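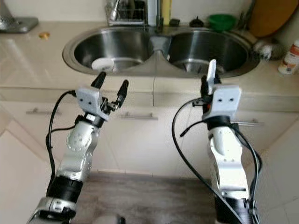
3 min read

Kitchen Sinks I Have Known, Part 8: The Double Basin at Hemdale

By Loubna Fahmy
7 Mar 2018

Welcome back, everyone, and a special hello to those of you who found your way here from the Brillmont newsletter (I had no idea so many people would want to look at washing-up corners, but I am so glad you do!). If you're new, the idea of these pages is very simple. I love the part of a kitchen where the real work gets done, the few feet of counter with the water in the middle of it, and I like to put up a picture and say a little something about the bits that caught my fancy. Today we are at Hemdale, in the long kitchen on the ground floor, which I have been promising you since September.

The sink
Two basins in stainless steel, set into a pale beige counter, with a broad polished rim that goes softly around at the corners. I grew up with one deep basin and a plastic tub inside it, so a double still feels like a treat to me. You can wash on one side and rinse on the other, or you can do what my family does and fill both and walk away! I'm very fond of the divider too, which starts out narrow and opens up toward the front into a flat triangle of brushed steel. Ours at home is the same width all along and has never held so much as a teaspoon safely.

One white plate
Round and plain, on the left side, tilted a little against the metal. I have a weakness for plain white plates. When one breaks you can buy another anywhere and the stack still matches, more or less, and I've been topping up the same pile of mine for 14 years.

The rack
A metal wire one, standing behind the left basin with some dark things in it and a shiny utensil leaning on the diagonal, rounded end down. My aunt was strict about utensils going in handle up, and she'd have approved of that one. Wire racks do leave rings on a counter if you never lift them, so give yours a wipe underneath when you think of it.

The back edge
Now this is my favorite stretch. There's the dark, slim faucet with something yellow on one side of it and something bluish gray on the other, then over to the right a black plug or lid with a little knob on top, and next to that a green bowl. What a cheerful green against all that steel! I once paid 200 for a set of bowls at the Nundovmont market and would have given the whole lot for a single one in that color.

The round board
Leaning on the off-white wall at the far right, a big wooden board in a lovely orange brown, darker at the edge. A few of you wrote to me after the Abou Zeid page about caring for wood, and my answer hasn't changed: dry it standing up, oil it when it looks thirsty, and keep it out of the soaking water, please.

Small things
A shiny rounded piece by the right end of the sink, which looks to me like a strainer or a bowl turned upside down. A white bottle with an orange-red label. And over on the left, all by itself on the counter, a small round something the color of brass, which I like very much.

Do keep sending me your own corners, tidy or not. I answer everyone in the end, though it can take me a while.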